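作業ノート 2月 水曜
Rason 短レコード用の共有辞書、学習手順の見直し

先週からの続き。Piltwood のログは1件ずつ独立に伸長できることが条件なので、ストリームとしてまとめて圧縮する手は使えない。1件が短く、窓に履歴がほとんどない状態で符号化が始まるため、辞書なしだと一致がろくに見つからず、リテラルの塊に近い出力になる。辞書を先に窓へ積んでおけば改善するのは前回確認済み。今日は辞書の中身の選び方を変えた。

前回までの学習は、訓練セットから固定長の区間を切り出し、含まれる部分文字列の出現頻度を合計してスコアにし、高い順に詰めるだけのもの。問題は二つある。

一つ目。頻度を延べ回数で数えていたため、1件の中で同じ文字列を何度も繰り返すレコードに引きずられる。そういうレコードは辞書がなくても2回目以降は自前の履歴で一致するので、辞書に入れる価値は初回分しかない。延べ回数をやめ、その文字列を含むレコードの件数で数えるように変更した。

二つ目。選んだ区間どうしの重複を見ていなかった。ヘッダ部分の似た区間が何本も入り、辞書の前半がほぼ同じ内容で埋まる。区間を一本採用するたびに、その区間がカバーする部分文字列のスコアをゼロに落とし、残りを再評価する貪欲法にした。再評価は全件やると遅いので、優先度キューの先頭だけ取り出して計算し直し、値が下がっていれば戻す。スコアは採用が進んでも増えることがないため、これで全件再評価と同じ選択になる。同点の扱いだけは実装依存になるので、オフセットの小さいほうを採ると決めておいた。

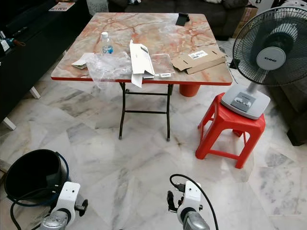
訓練セットは1000件、評価セットは別の日のログから取り、重ならないようにした。前回の数字には訓練と評価で同じレコードが混じっていた疑いがある(Karamanlidis の指摘)。前回の表は比較に使わないこと。今回の条件で旧方式も走らせ直した。

結果(評価セット、1件あたりの圧縮後サイズの中央値、バイト)
辞書なし 測定済み、辞書ありの比較には入れない
旧方式 96
件数で数えるだけ 88
件数+重複除去 77

旧方式から新方式で19バイト減。件数で数えるだけの変更では8バイト、重複除去を足してさらに11バイト。順序を逆にした(重複除去だけ入れて延べ回数のまま)測定はまだなので、この内訳をそのまま寄与分と読まないように。

辞書内の並び順について。スコアの高い区間を末尾、つまり符号化開始位置に近い側へ置いている。Rason のオフセット符号は近いほど短いので、よく使う区間は近くに置きたい。念のため逆順でも走らせたところ、全レコードで同じか悪化。想定どおりなので以後は末尾寄せで固定する。

オフセット履歴の初期値もまだ手つかず。現在は小さい定数で始めているが、辞書ありの場合、最初の一致はほぼ必ずヘッダの区間に当たる。学習時に訓練セットを一度符号化し、最初の一致のオフセットを集計して最頻値を初期値として辞書に同梱すれば、1件ごとにオフセットの追加ビットを節約できるはず。形式の変更になるので Drakos と相談してから。 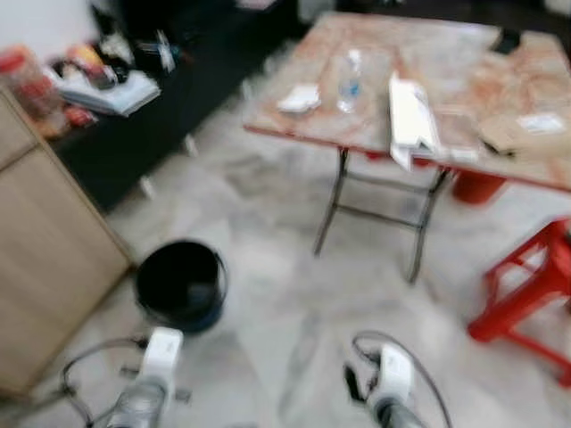
床に向いた白いグリッパ2基、黒いケーブル付き

エントロピー符号のテーブルについて。

1件が短いと、ハフマン表の送出コストが本体に対して無視できない。リテラル用、長さ用、オフセット用の三つの表を辞書側に持たせ、レコード側は「辞書の表を使う」のフラグだけにした。上の数字はすべてこの設定での値。

注意点は、訓練セットに出なかったシンボルの扱い。出現ゼロのまま表を作ると、評価側でそのシンボルが出た瞬間に辞書の表が使えず、レコード固有の表を送るか無圧縮に落ちる。全シンボルに最低1の頻度を与えてから正規化するようにした。リテラル側では最長符号が伸びるが、上限の範囲で収まっている。長さとオフセットの側は、辞書サイズとレコード最大長から到達しうるシンボルの上限が決まるので、それより上には符号を割り当てない。

この処理を入れる前は、評価セットに無圧縮へ落ちるレコードが10件あった。入れたあとはゼロ。中央値にはほぼ影響しないが、Triantafyllou 側は受信バッファを最大長で確保しているので、裾のほうが効く。

なお正規化の丸めで合計がずれた分は、現在は最頻シンボルに全部押しつけている。訓練データの偏りが小さいときは損が出るので、コスト増分の小さい順に配る版を Brandão が書いている。差し替えは来てから。
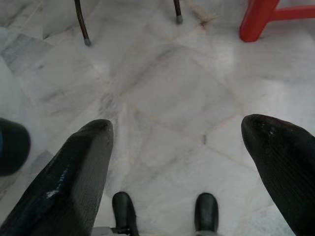

白から淡灰色の大理石の床の上、左右に開いた黒いグリッパの指

伸長側の確認。

辞書は起動時に一度だけ読み、表の展開も一度だけ行う。レコードごとの初期化はポインタの設定とオフセット履歴のコピーで済む。ここを毎回展開していた旧コードは、プロファイルで見ると伸長時間の大半が表の構築だった。

一致のコピー元が辞書と出力バッファにまたがる場合の処理にバグを一つ見つけた。辞書末尾から始まって出力先頭へ続く一致で、辞書側の残り長を引いたあと、コピー元を出力先頭に戻さず、そのまま辞書の後ろのメモリを読んでいた。辞書と出力が連続して確保されている単体テストでは再現しない。別々に確保し、間に保護ページを置くテストを追加した。長さの境界は、残り長ちょうど、1少ない、1多い、の各場合を入れてある。

重なりのある一致(オフセットが長さより小さいもの)が境界をまたぐ場合も別に用意した。こちらはバイト単位の遅い経路に落としているので今のところ正しい。速い経路に載せるかどうかは頻度を見てから決める。Piltwood のデータではまず出ない。

壊れた入力に対しては、オフセットが「出力済み長+辞書長」を超えたらエラーで戻る。辞書なしで呼ばれたときは辞書長ゼロとして同じ判定を通るので、分岐は増やしていない。

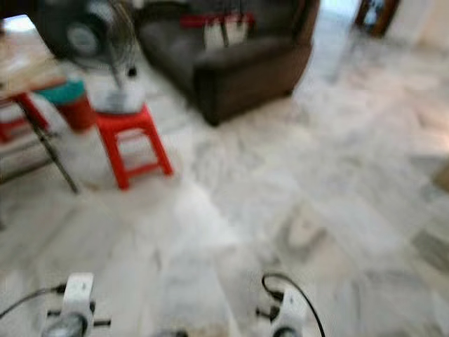
辞書 ID の件。今は辞書の内容からハッシュを取って ID としているが、同梱する表はハッシュの対象外だった。表だけ作り直した辞書が同じ ID になり、古い辞書を持つ側で伸長すると、エラーにならず中身だけ化けることがある。ハッシュ範囲を表まで広げた。既存の辞書は ID が全部変わる。Galindo に連絡済み、配布中の辞書は旧 ID のまま残し、再学習分から新 ID に切り替える。

Pemance での計測メモ。辞書つきの計測では、同じレコードを繰り返し伸長すると辞書の同じ行ばかりがキャッシュに乗り、実際より速く出る。評価セット全体を一巡する形に直し、順序もシャッフルした。シードは固定。速度の数字は直したあとの版で取り直すまで書かない。

残り
・重複除去のみ、延べ回数のままの測定
・区間長を振る。今の値は最初に決めたまま一度も動かしていない
・オフセット履歴の初期値の同梱(Drakos と形式の相談)
・正規化の差し替え(Brandão 待ち)
・訓練セットの日付を変えて、辞書がどのくらいで古くなるかを見る。Kokkinos が過去分のログを取り出せるとのこと

追記 16:40
区間長を半分にした版だけ先に走らせた。中央値は変わらず77。学習時間は伸びる。倍にした版は夜に流しておく。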